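Foro de Literatura > Clásicos > Edición y traducción
Tema: Qué edición de La vida es sueño para anotar el segundo soliloquio

plalitano31
Preparo un comentario métrico de la segunda jornada y trabajo con dos textos: la edición escolar de Lundmont y la crítica de Werkisholm. Difieren en la puntuación de las décimas finales. Lundmont pone punto tras «reprimamos / esta fiera condición»; Werkisholm, coma. El punto rompe la enumeración, porque «esta furia, esta ambición» queda sin verbo. ¿Alguien ha cotejado las dos?
3 respuestas útiles

Malcolm Pearce
La coma es lo correcto. «Reprimamos» rige los tres complementos. La puntuación de los impresos del XVII no es de autor, así que no sirve como prueba en ningún sentido. Yo citaría por Werkisholm y dejaría constancia en nota.

Usa Inthanon
De acuerdo en la coma, en desacuerdo con lo segundo. La puntuación antigua no es de Calderón, pero documenta cómo leía el cajista - y a veces cómo se recitaba. Descartarla entera me parece excesivo. Además, el aparato de Werkisholm moderniza sin avisar en varios pasajes de Rosaura.

plalitano31
Anotado. Segunda cuestión: el esquema. La décima espinela es abbaaccddc, con pausa tras el cuarto verso. En «Sueña el rico en su riqueza» la pausa sintáctica existe, pero es débil, y la anáfora de «sueña» pesa más que la rima. Lo trataría como unidad retórica antes que estrófica. 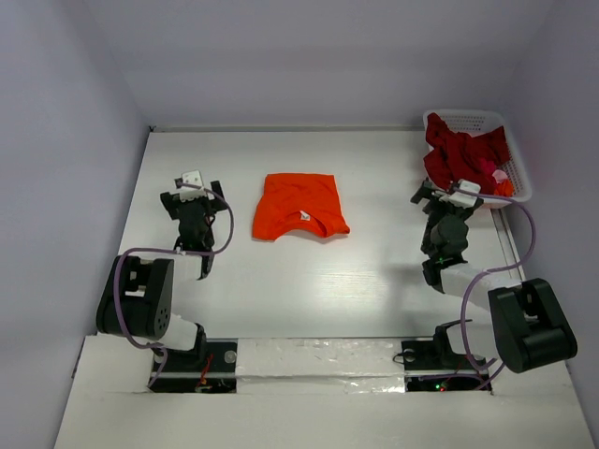 Malcolm Pearce no ve separables las dos cosas: la anáfora funciona porque la décima le marca los tiempos, y en redondillas el mismo texto perdería la progresión de estados (rico, pobre, el que medra, el que afana) hasta «todos sueñan lo que son».

prasertsri1736
Matiz: esa progresión no es estrictamente social. El rico y el pobre son estados; medrar, afanar y agraviar son acciones. El cambio de categoría cae en el quinto verso de la décima, justo después de la pausa. Esto apoya a Malcolm más que a plalitano31.

Usa Inthanon
Cae ahí, pero «el que a medrar empieza» retoma la rima del rico y cose las dos mitades. La pausa está y a la vez se atenúa. No hace falta elegir.

plalitano31
Mantengo lo mío con reservas. Incluiré el dato del quinto verso. Para la nota textual usaré Werkisholm y daré en apéndice las variantes de Lundmont.

Malcolm Pearce
Revisa la numeración de versos antes de citar. Lundmont cuenta aparte los versos partidos entre dos personajes y el desfase crece con cada escena.

8 comentarios · Compartido 31 veces
Contacto · Aviso legal · Volver arriba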